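Part-time washroom cleaner – Drolier House, Brustutville

Nideck Building Services is looking for a washroom cleaner to join the evening team at Drolier House, a four-floor office building in Brustutville. The post is 22 hours a week, on a permanent contract, and reports to the site supervisor, Vasilis Vukčević.

The work covers the staff and visitor washrooms, including the small single rooms on each landing. Duties are floors, basins, toilets, mirrors, bins and the refilling of paper and soap. Contact points are cleaned on every round: door knobs, locks, light switches, taps and flush handles. Doors are wiped on both faces at hand height. Each round is signed off on the sheet held in the supply cupboard. 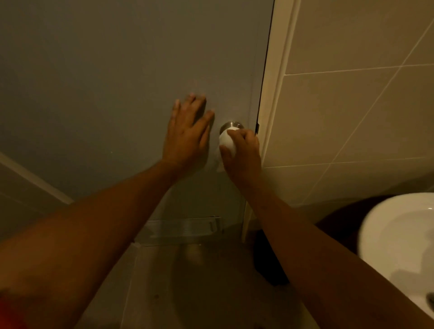

Washroom door and round metal knob, gripped through a tissue or paper towel.

Many users will not touch a knob with a bare hand, so knobs and the door surface next to them are treated as a priority. Paper left on floors or ledges is cleared at each visit. Faults such as loose knobs, sticking latches or failed lamps are reported the same evening – minor repairs are passed to Delić, the maintenance contractor.

Applicants should have at least 2 years of cleaning experience in a shared building and be able to read product safety sheets in English. The job involves standing, bending and carrying supplies up stairs. Gloves, workwear and training are provided. Paid leave is 30 days a year, pro rata, including public holidays. A further post is expected to open in December.

To apply, send a CV and the names of two referees to Vasilis Vukčević at the Nideck site office, Drolier House. Closing date: 24/05/2024. Shortlisted applicants will be asked to complete a short paid trial round before an offer is made.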